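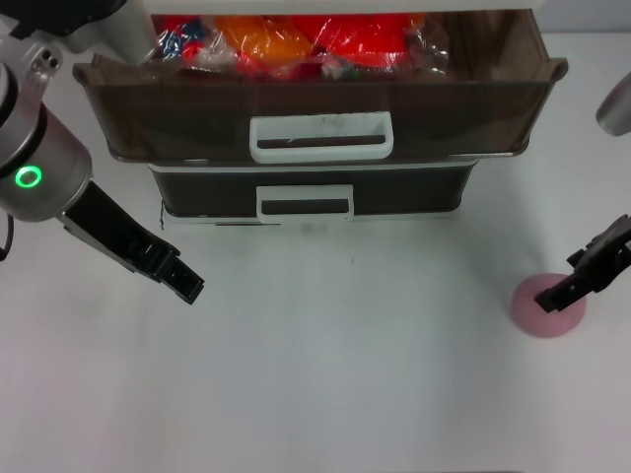 4.3 Comparing two grippers on the drawer task

Use this procedure when you have a different gripper on each arm of the Stirness bench and want to know which one suits your parts. The worked set-up uses a two-tier drawer unit, bagged toys in the upper drawer and a rounded pink item on the table. You may use your own parts, but keep the same ones for the whole comparison.

Before you start

Complete the arm calibration in section 4.1. Check that both grippers are listed under Tools in the Grolia controller and that each has its own tool weight entered. A wrong weight makes the arm sag slightly at full reach and will spoil the results.

Caution: Keep hands and sleeves away from the table while either arm is enabled. The stop button must be within reach of the person running the trial.

Steps

1. Place the drawer unit against the back of the table, with the handles facing the arms.

2. Fix the base of the unit to the table with double-sided tape. Pull each drawer by hand to make sure the unit stays put.

3. Fill the upper drawer. Do not press the items down.

4. Enable the left arm and move it to Ready. The fingers should be clear of the table and pointing towards the space in front of the drawers.

5. Open the upper drawer fully by hand. Leave the lower drawer closed.

6. Set the finger speed to 100 and the grip force to 3 on both tools.

7. Run Pick Test from the Trials menu. The arm makes 6 attempts and returns to Ready after each one.

8. Refill the drawer and repeat with the right arm.

9. Put the soft item on the table below the right gripper and run Press Test. Move the item across and repeat with the left.

10. Save both logs under the same trial name.

Note: Clear plastic bags reflect the overhead lights and the head camera may lose the edge of an item. If the log shows "no target", lower the exposure to 700 and run the attempt again. Do not change the exposure between arms.

Note: Loop the gripper cable so that it hangs free through the full turn of the wrist. A tight cable shows up in the log as a force reading with nothing held.

Reading the results

Open both logs in Brennan Viewer and select Compare. "Held" means the item reached the drop point. "Slip" means the fingers closed and then lost it. If slips are high on bagged items only, fit the Plosley soft pads (section 5.2) and repeat steps 6 to 8.

Section last revised 27th April.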